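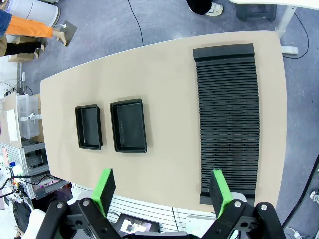
The two trays and the slotted rack on the beige table

What would you use these black trays and the rack for?

Romana Charvát
4 June 2021
Hi all! I picked up two black trays (one narrow, one wider) and a long slotted rack to go with them, and now I can't decide where anything goes. I want the table to work as a sorting spot for mail, pens and chargers, but the rack takes up a whole strip on the right. Do I stand things up in it or lay it along the back? The trays are staying, I love them.

Flirkier
Stand things up in it! I have a rack like that for envelopes and thin folders and I've been happy with it since January. Pens in the narrow tray, chargers in the wide one – and wrap the cords first or you'll be untangling them every morning. I'd leave the rack on the right if you're right-handed.

Doležal
try it along the back for a week, you can always move it

Jiltier
Agree with Flirkier on the folders. Mine holds 16 before they start leaning. Put a bit of felt in the pen tray too, mine rattled like crazy.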